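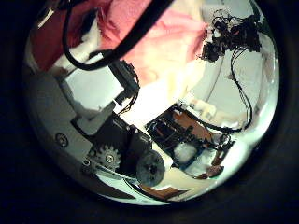

The pink in question, crumpled, under bright light

From: Natália Kováčik
To: Estthorpe Stitchers list
Date: 23 December 2019
Subject: Re: [stitchers] pink fabric, what color is it and how do you all store yours?

Hi everybody,

Okay, Hsin-yi, you asked for a picture of the pink so you could tell me whether it goes with your leftover binding, and there it is at the top. I know, I know, it's all scrunched up. I did own an iron the last time I checked.

First, the color, because you and I have now gone back and forth on this for longer than it takes to sew a pillowcase. I say salmon. You'll see it goes to a pale peach down where the light gets it, and I think that's what has been confusing me all along! In my hallway it's a proper pink, and then I put it on something white with a bright light on it and it looks like it came off a different bolt. So please go by the part in the folds and not by the pale part. If your binding is the dusty rose from September's swap I think it'll look muddy next to this. If it's the coral one, send it over, I'll trade you for zippers.

Now to the rest of your message, which I've put in below so people who get the digest can follow along.

Hsin-yi Cheng wrote:
> Natália, can you post a picture of that pink you were talking about? I have
> a bunch of binding left from the quilt for my niece and I'd love to get it
> out of the house. I can't tell from "kind of pink but not really" what
> you've got :)
>
> Also, a question for the whole list. I've been trying to get my fabric into
> some sort of order before my in-laws get here and need the sewing room to
> sleep in. I bought 40 of those Primorum boards to wrap it on, and I've used
> 6 and I'm already sick of it. Every piece comes off the board with a
> crease, the slippery stuff slides right off, and the big pieces make a
> lump so thick it won't stand up on the shelf. Do you all fold? Roll? Stuff it
> in a drawer and hope? Xolani told me he hangs his on pants hangers but he
> has a closet and I have a bookcase.
>
> And does everybody prewash before it goes on the shelf or only when you're
> about to cut? I've been doing half and half and now I can't remember which
> half.
>
> Hsin-yi

So, boards. I had them too (the same ones, from the same sale, I bet) and I gave up on them for anything bigger than two yards. For small cuts they're great. You fold the piece so it's a little narrower than the board is tall, wrap it loosely, tuck the end under and put one pin in. If you're getting hard creases you're probably pulling too tight, I was. For the slippery pieces I quit trying and just put them in a basket.

The big pieces I fold like this, and I stole the whole method from Yee-man Lui, who showed a few of us at her kitchen table:

Lay it out and find the selvages, and bring them together. Don't trust the cut edges to be straight, they never are, go by the selvages.

Fold in half again the same way, so you've got a long skinny strip. Smooth it out with your forearm, not your fingertips. It's faster and you don't make those tiny finger wrinkles.

Lay your ruler across one end and flip the fabric over it, end over end, until you run out. Slide the ruler out. Fold what's left in half once, and put it on the shelf with the fold facing out.

That's it! They all come out the same height if you use the same ruler, and that's the part that made my shelf look like a grown-up owned it. I use the wide 6 inch one. Yee-man uses a longer thing she got from Vigfúsdóttir's back when they still had the cutting counter, and hers are neater than mine, but I don't have the shelf depth.

Where this falls down is when you've pulled something out to look at it against something else and then you don't put it back. I get a piece out to check it with a thread, the phone rings, and there it sits in a heap, and three days later I've got a heap on top of the heap. My rule for myself now is that if it's out at bedtime I have to fold it before I brush my teeth. It works most nights.

Rolling I never got along with. Évan Lemaire rolls everything on cardboard tubes and stands them up in a tall bin, and he'll tell you there are no creases at all, which is true. But you can't see what you've got without pulling every tube out, and he admits he bought the same gray stripe twice. Évan, chime in if I'm being unfair.

Prewashing: I do it all before it goes on the shelf, every time, same day I bring it home if I can. Then there's no remembering. I cut a tiny triangle off one corner when it's been washed, so if I find a piece with four whole corners I know I got lazy. I learned that from an old post on this list, from before I joined, and I'd credit whoever it was if I could find it again. For your half and half, I'd just wash the whole lot after your company leaves and start fresh. Serge or zigzag the cut ends first or you'll be picking thread spaghetti out of the washer until spring.

With pinks and reds I do an extra rinse and lay a white rag in with them. If the rag comes out pink, it goes around again. I had a red from Molten (their clearance page, so I can't complain much) that took three goes and I still wouldn't put it next to white in a quilt.

As for what the salmon is going to be, I keep changing my mind. Natural choice would be the back of a baby quilt, but I've been wanting to line a tote with something cheerful so I can find my keys at the bottom of it. Dark linings are a menace. If anyone has a tote pattern with a real zipper pocket, not one of those floppy slip ones, I'd love to hear which. Xolani Kruger posted one a while back with 31 steps in it and I lost my nerve at step four, so maybe something shorter.

Hsin-yi, let me know on the coral. I can bring a snip of the pink to the next get-together and you can hold it up to the binding by the window, and then we'll have an answer in five seconds that we've spent eight emails on.

Happy holidays to everyone, and save me your good selvages, I'm still collecting!

Natália

_______________________________________________
Estthorpe Stitchers mailing list
To switch to the daily digest, reply with the word DIGEST in the subject line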